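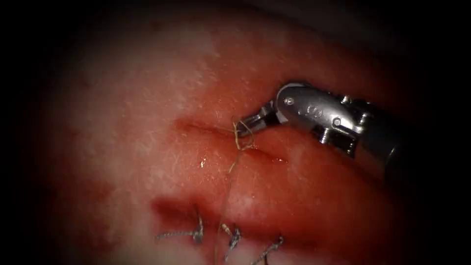

Needle driver at the upper incision, with three knots along the lower one.

Stokulano bench – software checks before an autonomous suturing run

Please work down the list in order and leave a comment even when all is well, as the next person on the bench will be glad of it. Initial the paper copy too.

1. Controller build matches the one on the release sheet.
OK. Build 3658 on both machines. The Geltuler plug-in had to be reloaded once before it showed up.

2. Stop button halts motion from the console and from the script.
OK both ways. I like to try it while the arm is moving slowly and again at full test speed – it only takes a minute and I always feel better afterwards.

3. Hand-eye calibration loaded and fresh.
OK after a redo. The stored file was from September and the tool tip overlay sat noticeably to one side of the real jaws. Lovely and snug now.

4. Thread tracker keeps one continuous line from jaws to tissue.
Needs attention. A fine pale thread over glossy red tissue is a hard thing to follow, and where it makes a small tangled loop near the jaw tips the tracker likes to take a shortcut straight across. I've left the Soltano filter on for now, which helps a fair bit.

5. Highlights masked out before the depth step.
OK for the tissue. The metal wrist is very shiny along the top, so do keep the tool mask switched on as well, or you'll get little floating bits in the point cloud.

6. Finished knots marked as keep-out zones for the planner.
Partly. All three on the lower row are found, but the cut tails aren't always included in the zone. Please widen the margin by 2 mm until Rees has the new labels in.

7. Tension limit set and tested with the jaws closed on thread.
OK. Tripped where it should on each of 3 pulls.

8. Logging on, with room on the drive.
OK. Buffer set to 2000 entries. The Sunday clean-up job had been switched off, so I've turned it back on.

Result: fine for supervised runs at slow speed. Hold off on unattended knot tying until items 4 and 6 are cleared, and thank you all for being so patient with the tracker.

© Stokulano | Contact the bench team | Back to top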